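How to Sort Out a Junk Drawer in One Evening

I love this job. It costs next to nothing, you find things you gave up on years ago, and you get to enjoy the result every time you reach for the scissors!

What you need: a clear tabletop, two shallow bins, a damp cloth, a pencil, and some 12 small boxes or jar lids to use as dividers. Tea boxes cut down to 2 inches are perfect.

1. Pull the whole drawer out and tip it into the first bin. Don't pick through it while it's still in the cabinet — you'll just push things to the back.

2. Wipe the drawer and let it dry with the front propped up.

3. Take things out one at a time. Keepers go on the table in groups: fasteners, batteries, string and tape, writing things, keys. Anything that belongs in another room goes in the second bin.

4. Test every pen on scrap paper. Check batteries with a tester if you have one, and tape over the ends of the dead ones before you recycle them.

5. Try each mystery key in every lock in the house. I had 7 of them, and one opened the shed (I'd been climbing in through the window since June).

6. Set your boxes in the drawer before you fill them. Shuffle them around until they fit snugly, then trace the outlines in pencil on the drawer bottom so they always go back the same way.

7. Fill the boxes, heaviest things toward the front, and leave one box empty. You'll want it sooner than you think.

Deep drawers can take a second layer — a shallow tray resting on the boxes works beautifully, and it lifts right out when you need the tape underneath.

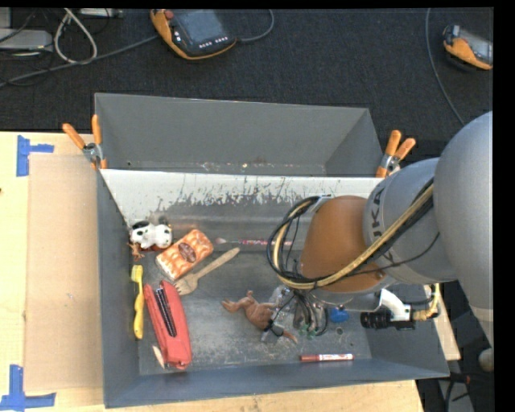
For the tray, look for one half as long as the drawer, so it can slide back and forth over the boxes. Mine is the lid of an old stationery set, and it holds stamps, rubber bands and the good scissors.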